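Home | What We Do | Classes | Drop-Off Hours | About Us | Contact

About Us

Posted in May by the Skurkevari team

Welcome to Skurkevari! We're a laundry and linen care school, and yes, that is a real thing, and yes, people come from three counties over to learn how to fold a fitted sheet. We teach washing, drying, sorting, folding, ironing and mending to anybody who wants to get better at it, and we also run a small drop-off service where our trainees put what they've learned to work on other people's clothes and bedding.

We started in a single rented room behind a hardware store on the Ceduvdale road, with two washers and an ironing board that leaned to the left. The plan was to offer one evening course in basic garment care. The first course filled up, then the second one did, and by the end of that year we had a waiting list and a landlord who was getting nervous about the water bill. We moved twice after that. The place we have now, on Tymoshchuk Street, has good light all day long and enough floor to spread out a king-size duvet cover without anybody having to back into a hallway (we tried that for two years, and we don't miss it).

So who comes here? All kinds of people! Students about to move into their first apartment. New parents who are suddenly doing four times the laundry they used to do. People getting ready for jobs in hotels, nursing homes and hospitals, where you need to be quick and neat and know your temperatures. Retired couples where one of them always did the wash and the other would like to learn. Last year 597 people finished one of our courses, and 109 of them went through the full work-ready program, the long one with the ironing exam at the end.

What we teach

The basic course is called First Load and it takes four evenings. You bring a bag of your own laundry to the first one. We sort it together on the big tables, and this is where most of the good conversations happen, because everybody sorts differently and everybody is sure that their mother's way was right. We read care labels. We talk about what the little triangle means and when you can ignore it. By the second evening you're loading machines, and by the third you're learning to fold.

Folding gets a lot of time here. We love folding! A T-shirt can be folded in at least five ways that we teach, and which one suits you depends on your drawer, your shelf or your suitcase. Jeans go in half, then in thirds. Towels depend on how deep your closet is, so measure it before you come. For sheets we start people in pairs, corner to corner, and then have them try it alone on a table, which is harder and much more useful for anybody who lives by themselves.

We're particular about tables, by the way. Our folding tables go up and down, and you should set yours so that your elbows are bent and your shoulders are loose. If you fold for an hour at a kitchen counter that's too low for you, your back will let you know the next day. Several of our work-ready students had done laundry for years before they came to us and had never once had a table at the right height. 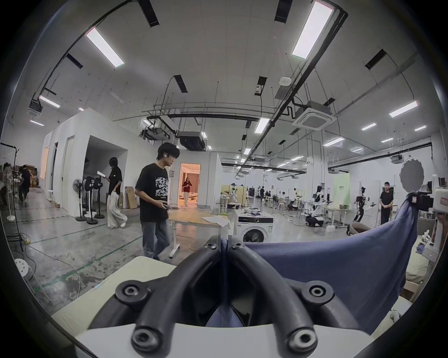

Large pieces deserve a word of their own, too. A big piece of fabric wants to slide off whatever you put it on, and the trick we teach is to find one corner first and hold on to it. Don't go looking for all four at once. Find one, run your other hand down the edge until you meet the next, and let the rest hang where it likes for a minute. Once you have two corners you have a straight line, and once you have a straight line you can fold just about anything, from a napkin to a tablecloth for twenty.

After First Load you can go on to Pressing, which covers shirts, pleats and table linen, or to Stains, our Saturday workshop and by far the loudest class we run. People bring in their own disasters. We've had beet juice, bicycle grease, candle wax, turmeric (so much turmeric) and a christening gown with something on it that the family had been arguing over for thirty years. We can't promise to save everything, and we tell people so at the door, but we do get to try things, and it's a great way to learn what water, soap and patience will do before you reach for anything stronger.

Mending is the newest course. It's small, six seats, and it covers buttons, hems, torn pockets and the seat of a pair of jeans. There's no sewing machine in it at all. We may add a machine course later if we can find the storage space.

The drop-off service

A lot of people know us only for this part, and that's fine with us! You can bring us a bag of everyday laundry any weekday morning from 7:30 and pick it up folded the next afternoon. Trainees do the work and an instructor checks every bag. We washed and folded 2,495 bags last year. If you like your shirts hung instead of folded, or your socks rolled instead of balled up, write it on the tag and we'll do it that way. We keep a card on file for each regular household, so you only have to tell us once.

What we don't take: leather, fur, anything with a battery in it, and wet items in closed plastic bags. Please check your pockets. We check them as well, and whatever we find goes into an envelope pinned to your bag. Coins, mostly. Also guitar picks, a surprising number of acorns, and one time a very old movie ticket that the owner was delighted to have back.

How we work

Classes are kept small so that everybody gets a place at a table. We use plain, unscented detergent in every course and in the drop-off service, and we measure it. Most people who come to First Load have been using twice as much as they need, and cutting down is the easiest change you can make at home. We also wash cooler than many people expect. Warm water has its uses and we'll show you when, but a lot of everyday clothing comes out perfectly well without it.

We care about keeping things in use. Clothes that are left here and never claimed get a reminder call, then a second one, and after three months they go to the Sarnex clothing exchange, clean and folded and sorted by size. We gave the exchange 236 pieces over the winter. Worn-out sheets and towels are cut up for cleaning rags, and the Pressing students practice on the better ones first.

The course fee covers detergent, machine time and the printed folding guide, which you get to keep. If the fee is a problem, ask us. There are a few free places in every First Load course and you don't have to fill out anything complicated to get one. The work-ready program has its own funding and is free if you're looking for work.

Coming to see us

You're welcome to visit before you sign up. Late afternoon is the best time, when the morning's bags are done and the tables are being set up for the evening. Come in by the side entrance, since the front door sticks in damp weather. Parking is behind the building, and the bus stops at the corner.

If you do come by, bring that fitted sheet, the one that's been rolled up in a ball at the back of your closet. We'd love to show you how it goes, and it takes ten minutes.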